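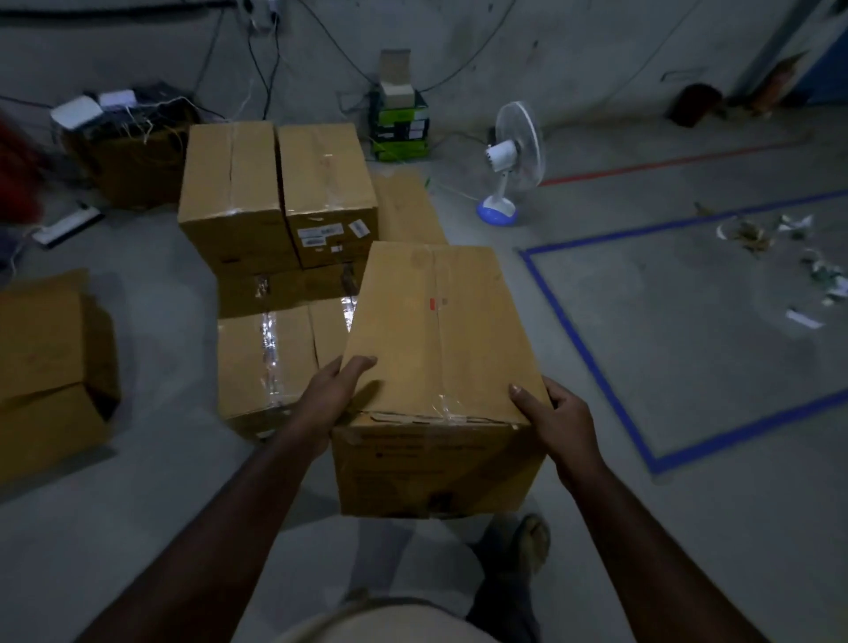
What does Arnico do for a team that moves boxes? It takes video from a head-mounted camera, finds the hands and the box, and writes out a labeled sequence (reach, grip, lift, carry, place) that a planner can be tuned on.

The sales page says more than that. It says the labels are "planner ready." I ran version 4 on our own packing-room recordings, 600 short clips of people picking up taped cardboard boxes and stacking them, and I'd put that phrase somewhere between hopeful and wrong.

Start with what works. Hand tracking is good. Bare forearms, long sleeves, one hand on a corner and the other around the side, it holds on to all of it. Import was painless and the timeline editor is the nicest I've used, Kirkberg's included. Keyboard shortcuts can be remapped, and the undo history survives a crash. I know because I had two.

Now the boxes. A held box hides whatever is behind it, and in a room full of tan cardboard the software loses track of which one is which. Set one box down beside another and the two labels often trade places. Arnico calls this "identity recovery" and gives you a slider for it. Pushed left, every box gets a fresh ID each time it comes back into view. Pushed right, neighboring boxes merge into one wide box that doesn't exist. I never found a setting in the middle that I'd leave running overnight.

Clear tape is the other sore spot. Shiny seams get read as box edges, so a box lying on its side may come out as two thin ones. We fixed 44 clips by hand for this alone before I gave up and masked the seams in a script.

The planner export goes to Prajapati format or to plain JSON. Use the JSON. The Prajapati file drops the confidence scores without a warning, and our planner then treated a guessed box position exactly like a measured one. In simulation that meant a gripper closing on air. Support answered in around 2 hours, politely, and told me the scores were "on the roadmap."

Floor zones are drawn by hand, which is fine, but they're saved per clip. If you mark your work areas with colored tape you will be redrawing the same rectangle all afternoon. Sasau has had shared zones for as long as I've used it.

Would I buy it? For hand data, yes, on the monthly plan. For anything where the planner has to know which box is which, I'd stay with Sasau and its ugly editor, and look at Arnico again after the next release. Ask for a trial on your own footage. The demo clips all have one box in them.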